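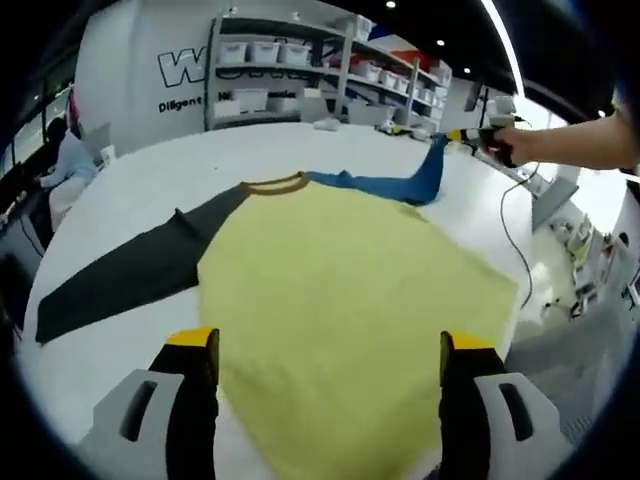
A pale yellow long-sleeved shirt laid flat on a white table.

Clothing Care Claims: Your Questions

We use cookies to remember your settings. Accept | Manage choices

Do I need a special detergent for colors?
Probably not. Most "color" detergents are ordinary detergents with the bleach left out. If your regular bottle has no bleach or brightener in it, you already own one. Raed Karam, who writes these answers, has used the same cheap liquid on everything but wool for years and has yet to see a reason to stop.

Does vinegar set dye?
No. People repeat this one every December when the red sweaters come out. Vinegar helps when certain dyes are first applied to wool or silk. Pouring it over a finished cotton shirt does very little except make the laundry room smell like pickles.

What about the Skindilby fabric tonic?
We get asked a lot. The label promises "up to 80 percent fewer wrinkles" and doesn't say fewer than what. Compared with a shirt left balled up in the dryer? Plain water in a spray bottle is a fair comparison, and we'd like to see one. We wrote to Skindilby and got a coupon back.

Is it true a shirt should last 1000 washes?
Whoever says so is selling shirts. Collars and cuffs usually give out long before the body does, and how you dry the thing matters more than how it was sewn. Ask what counted as "lasting" in the test. A shirt can be in one piece and still look terrible.

Should I dry things flat or on a hanger?
Flat for heavy knits, which stretch under their own weight when wet. Woven shirts are fine on a hanger. Button the top button and pull the seams straight while the cloth is damp — five seconds of work, and it does more than most sprays.

Are dryer sheets bad for towels?
They leave a coating, and coated towels soak up less water. That part holds up. The scarier stories going around are mostly copied from one site to the next with no source.

Do you take money from any of these brands?
No. Zanton offered us a steamer and we sent it back. If a product gets a kind word here, somebody paid full price for it.

Can I send in a claim to be checked?
Yes. Please include the exact wording on the package. "My sister heard" is hard to look up.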